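Chapter 9
Learning From Hand-Held Demonstrations

Before you start: review Chapter 7 on camera calibration. You will need the part on lens distortion. Skim the rest.

Opening problem. You want a robot arm to pick up a cup, turn it 90 degrees, set it on a rack. You could program every motion. Slow, and it breaks when the cup moves. You could steer the arm by remote control and record that – better, but tiring, and each recording ties up an arm. Third option, and the subject of this chapter: a person does the task with a gripper held in the hand, a camera on the gripper records, and the arm learns from the recordings later.

The running case is the Durkwood study, led by Ermelinda Rocha and Jacinto Espinoza at the Vesterport lab. 12 operators, 9 tasks, 3355 demonstrations kept after cleaning. We come back to these numbers alot, so mark the page.

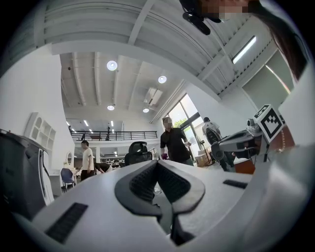 The method rests on one assumption: what the camera sees in training should look like what it sees when the arm takes over. Same fingers, same lens, same mounting angle. Call this view matching. The background is another matter. A wrist view takes in far more than the task – ceiling lights, a railing, a tall window, people standing at different distances, one of them looking down, a small purple object in his hand. None of that should drive the policy. The black fingers and their ribbed inner faces are the steady part, and a good policy learns to lean on them. Tracking is the other half. A marker printed in black and white blocks, like the one on the cube above the robotic arm, gives a pattern of known size to measure position from. Details in 9.3.

What Rocha and Espinoza found, in short. Varied rooms helped more than extra takes in one room. Operator skill mattered less then expected. Bad tracking ruined everything downstream, and no amount of training fixed it.

Key terms for this chapter: demonstration, policy, view matching, fiducial marker, drift.

9.1 What counts as a demonstration

Start with the recording itself. One demonstration runs from the moment the fingers begin to close in on the object to the moment they let go and back away. Everything outside that gets trimmed.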